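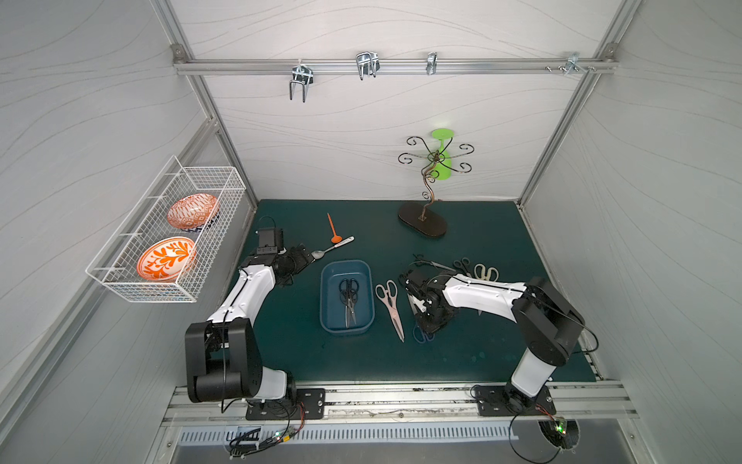
Most households own more scissors than they think, and keep them in more places than they need. Maiara Peixoto, who sorts kitchens and home offices in Phelan for a living, starts every job by getting all of them onto one surface. Black handles, white handles, dark blue handles, a small pair beside the long ones – laid out on a mat, they are easy to compare. A shallow blue tray in the middle takes the pair that will stay in the drawer. Spoons and marker pens usually come up with them, and those go back later.

Peixoto charges $48 an hour and says a drawer takes some 4 hours if the owner wants to talk about it. She cuts a strip of paper with each pair, then a strip of cotton. Any that fold the cloth go to Welington Bittencourt, who sharpens blades from a shop on Movier Street and did 543 pairs last year. April is his busy month.

Kitchen scissors should stay in the kitchen, Bittencourt says. Paper pairs can live on the desk – one is enough for most people.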